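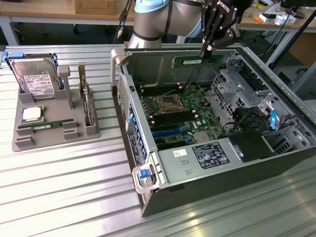
Thirumalai Gowda reckons the old tower servers were better made than anything that has come after them, and that the people who throw them out have mostly never had the side off one. Nahuel Pereyra laughs when I pass this on. He has heard it plenty of times, usually while he is trying to get something finished.

"He's right about the handles, I'll give him that," Nahuel says. "You try carrying a big tower across a car park without handles. Your back tells you all about it by the weekend."

We're sitting at the back of the Ratmont workshop with a pot of tea and a packet of Mai ginger biscuits that is going down faster than either of us will admit. Nahuel has been refurbishing office computers here for years, and since April the servers have been his favourite part of the job. Schools and small clinics take most of them. The last lot came to 187 machines, from an office that was moving out of the city, and he seems to remember every one of them fondly - even the ones that had to go for parts.

I ask him where he starts, and he takes a good long run-up at the answer.

"On its side, always, panel off, and then you just look for a bit. People want to get straight in there with a screwdriver and I say no, have a look first. Where do the cables run? Is the power supply going to be in your way? What's missing? You learn a lot in those couple of minutes, and it costs you nothing but a cup of tea."

Memory is what he likes talking about best. A module only goes in one way round, he explains, because of the notch along its edge, but you'd be surprised how many get leaned on by somebody who hasn't checked. He opens the clips at both ends, lines the notch up, and presses evenly until they close.

"It's a lovely little sound, that click," he says, quite seriously. "If you only get it at one end, take it out and start again. Don't push harder!"

He's fussy about the processor socket too. When there's no chip in it, he wants nothing waved about over the top, no loose screws, no sleeves, and certainly no biscuits. He once spent a whole afternoon under a magnifier straightening 2 pins with a needle, and he'd rather not do it again.

The tested memory goes into Surnex trays, labelled by size and speed, and at last look there were 53 modules waiting for a home. Thirumalai keeps the list, and by all accounts guards it closely. The next few machines are promised to a school in Gorura, where his cousin teaches, and Nahuel is already fretting over how they'll travel.

"Foam at the corners, and the drives packed on their own," he says, brushing crumbs off his knee. "And I'll put a note in with the spare screws, so they know which ones are for the side panel."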